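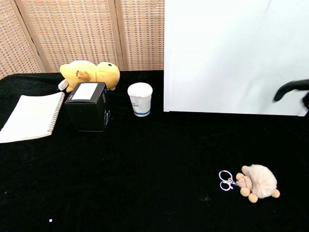 The yellow plush on the black velvet cloth, with the woven divider behind.

My aunt ran the night desk at the Pralton observatory for most of my childhood, and in July, when the days were too long and the nights too short to be of much use to anyone, she would let me sit up with her. We had a thermos, a tin of crackers, and the star called Siu, which the big telescope at Flustby had given up on years before I was born.

It was 636 light years away, she told me, so whatever it was doing tonight it had really done before there was a Pralton, or a road up to it, or an aunt to write it down. I was seven or so and found this terribly unfair to the star, and I said so at some length (I was a child who said things at some length). She let me finish, because she was kind that way, and then she poured the tea.

A little after 2 in the morning Siu went dim. It had done that 5 times in her logbook, always for less than an hour, and she had never yet had company for it. She moved over on the bench so I could get my eye to the glass, and there was hardly anything there, just a grain of light I kept losing and finding again.

"Say good night to it, if you like," she said, and picked up her pencil.

I said good evening instead, as it seemed more polite, and we stayed until it brightened.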